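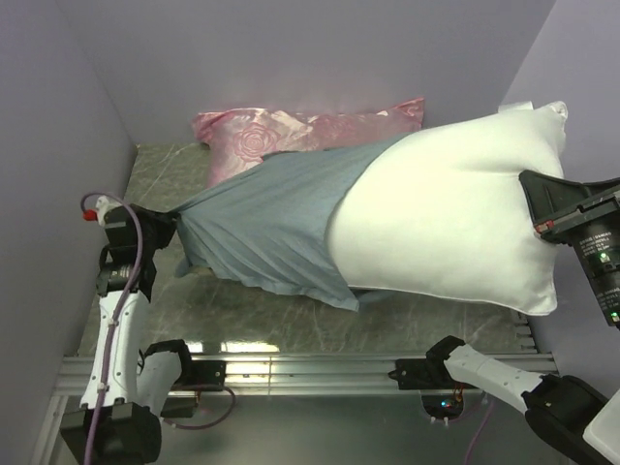
Changing a pillowcase is one of those jobs most of us learned once, as children, and have done the same way ever since. Aisling McGrath has spent a good part of her working life doing it faster. She ran the linen room at Stunuvent, a guest house with its own laundry, and at the height of the season 700 pillows a week went through her hands and those of two assistants.

Her first rule is to have the case the right way out and the seams pulled straight before the pillow goes anywhere near it. The second is to work on a flat surface. "People hold the pillow under their chin," she says. "It's bad for the neck and it's not very clean either. Use a table."

With the pillow on the table, she gathers up the case, slides the open end over two of the corners and draws it down. Halfway is where most people go wrong. The fabric wrinkles into a band round the middle, and the temptation is to tug at the closed end. McGrath goes back to the opening, pulls it along a little on each side in turn, then reaches inside and pushes the corners home. A pillow with a firm filling will take more pushing than a soft one.

Fabric makes a difference. Thin cotton creases easily but slides well enough, and it washes at a high temperature. Satin goes on with hardly any effort, and some people like it for their hair, but it can slip about on the bed. McGrath keeps satin for the decorative pillows at the back and puts plain cotton in front, where the sleeping is done. A pale blue or grey cotton sits nicely against a pink satin, and neither needs to match the sheets.

Size matters more than people expect. Heikki Peltonen, who sells bedding under the Lahtinen name, finds that customers measure the pillow lying flat and forget its thickness. A plump pillow in a tight case pulls up at the corners and soon strains the seams. He suggests a case 3 cm longer than the pillow, or a little more if there is a flap to tuck in.

As for washing, once a week is sensible for the cases. The pillows themselves can be done twice a year if the label allows it, and must be dried right through. McGrath keeps 2 spare cases for each pillow, folded in three and stacked with the fold facing outwards, so that one can be taken from the cupboard without disturbing the pile.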